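Speaker notes - "What's For Tea?" talk, 7 March 2021
Slides are Ngân's, words are mine, please don't read them out for me if I freeze!

Before I start
Water. Phone off. Clicker is the grey one, it goes forwards on the left button for some reason.
Say hello, say thanks to Ngân Đỗ for asking me and to Trí Khúc for doing the sound.

Opening
Right, hello everybody. I'm going to talk about cooking at home on a weeknight, which I have done badly for most of my adult life and now do fairly well, at least on a good week. I'm not a chef. I worked in the office at Stasberg for years and I used to come home, open the fridge, look into it as if it might say something, close it and have toast. I had a shelf of cookery books the whole time. Lovely books! I read them in bed like novels.
(Pause here, someone usually laughs at the toast.)

What changed
I started writing down what we ate. Only that. I had a cheap notebook on the windowsill and every night I wrote one line, even if the line was "toast again". After a few weeks I read it back and found we had 12 dinners. Everything else was one of those with a different hat on. I'd been telling myself I needed new recipes and what I needed was to get better at the ones we were already eating.
So that's the first thing I'd ask you to go home and do. Write it down, don't tidy it up, don't leave out the chip shop.

SLIDE - shopping
I shop with a list of meals now, and the ingredients come after. Huệ Hứa taught me this. She writes the dinners down the left side of the page and the bits she needs on the right, and if something on the right only belongs to one dinner she thinks hard about whether she wants it. Half a bunch of coriander going to slime in the drawer - we've all been there.
Ask the room: what do you throw away most? (Bagged salad always wins. Let them chat for a bit, it warms them up.)
Peppers are my big one. I buy them for one meal and they end up in four. Raw with houmous, fried with onions, roasted until they collapse, chopped small into rice. A yellow one is sweeter than a green one and the children will eat it without a debate.
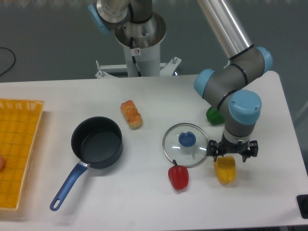

SLIDE - one pan and a lid
I want to say a word for the lid. I cooked for years without using one, they just lived at the back of the cupboard and fell out on my foot. Put a lid on and the onions go soft without catching, the rice cooks properly, and the greens are done while you lay the table. A glass one is best if you're a fiddler like me, you can have a look without letting the steam out.
Tell the Arnel story. Arnel Villanueva came round, watched me boil a huge pan of water for 2 carrots, and very gently asked if I was expecting company. I've steamed them in a splash of water ever since.
(If time is short skip Arnel and go straight to freezer.)

SLIDE - freezer
Label it. I know you think you'll remember. I have defrosted stewed apple thinking it was chicken soup and we had to have eggs.
I write what it is and the month, so "lentil, March", and it goes in flat so it stacks. Two portions to a bag suits us. If you're feeding more, do more, but don't freeze one enormous brick, you'll never get it apart.
Things I'd never freeze again: boiled potatoes, cucumber (don't ask), anything with a lot of cream in it.

SLIDE - the bad nights
Everyone should have a dinner for when it's all gone wrong. Mine is noodles with an egg and whatever green thing is left. Định Vi's is beans on a baked potato and he's very firm that the cheese goes underneath. Takes 90 minutes if you do the potato properly, so I've told him it doesn't count as an emergency.
Ask for theirs. Write them on the flip chart, big letters, the back row couldn't read it last time.

Questions
Likely ones: fussy eaters (small bowl of something plain on the table, no speeches), cooking for one (see freezer), do I still eat toast (yes).
Leave the notebook on the front table so people can have a flick through. Get it back off them before the tea comes out.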